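Moving the bathroom stuff out of the bathroom

Posted Sep 27, 2021

I have lived in this apartment for six years and the bathroom has no window. The fan works, in the sense that it makes noise. After a shower the mirror stays fogged until I've had breakfast, and anything made of paper or cardboard goes soft within a week. I lost a whole box of bandages that way last winter.

So this month I decided to stop keeping things in there that don't need to be in there. I started with the cabinet over the sink. I took everything out, put it on the bed, and sorted it by whether it gets used at the sink or just lives near it. The second pile was a lot bigger. Sunscreen, nail clippers, hair ties, cotton pads, three lip balms, a heating pad I forgot I owned, and all the makeup.

Medicine went first. The label on my allergy tablets says to store them in a dry place, and I had been keeping them a foot from the shower. They're now in a kitchen drawer with the batteries and the takeout menus. I put them in an old cookie tin so they don't roll around.

The towels were harder. I only have a hall closet, and it was full of coats. I pulled out two coats I don't wear and gave them to my neighbor Merike Uibo, who took one and passed the other along to her sister. That freed up a shelf. The towels smell better now. I hadn't noticed they smelled of anything before, but they did.

Makeup was the last thing. I don't wear much, and most of what I had was old. I threw out a foundation that had separated and an eyeshadow with a crack through the middle. Brushes I kept, but they needed a home that wasn't a zippered bag on top of the toilet tank. A bag keeps them damp, and the bristles get bent. A plain cup on a table does the job fine.
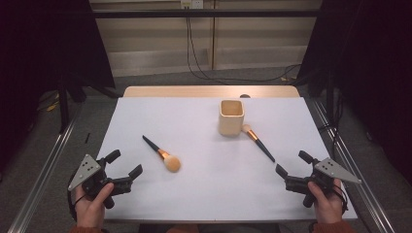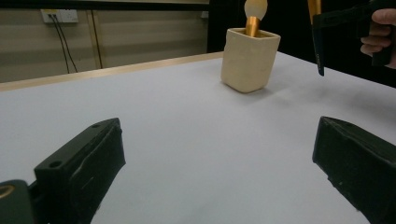
For the rest of it I bought a shelf unit. I looked at one called the Camano, which was the right height but 75 centimeters wide, and my bedroom wall has less than that between the door and the radiator. I measured it twice to be sure. In the end I got the Mirkberg, which is narrower and has a lip on each shelf. It cost 100 dollars with delivery. The instructions were all drawings and I put one side on backwards, so that was most of an evening.

The other purchase was a small dehumidifier from Proltent. I went back and forth on it. The cheap ones have a tiny tank, and the reviews all complain about emptying it. Mine says it collects 320 milliliters a day. I run it in the bathroom with the door shut after I shower, and I empty it before bed. It's louder than I'd like, but I'm usually in the kitchen by then.

A few things stayed put. Toothbrush, toothpaste, soap, one towel, toilet paper. The cabinet looks odd with so little in it, and I keep opening it for things that moved weeks ago. I'm told you get used to that.

The part I haven't solved is the cleaning supplies. They're under the sink, and the cabinet floor down there has swollen where the pipe used to drip. My landlord fixed the pipe but not the wood. I've put down a plastic tray for the bottles and asked him about replacing the board. He said he would look at it in September, and September is almost over, so I'll call him again this week.

If anyone has a fan they like for a bathroom with no window, please leave the name in the comments. I'd have to ask him about that too.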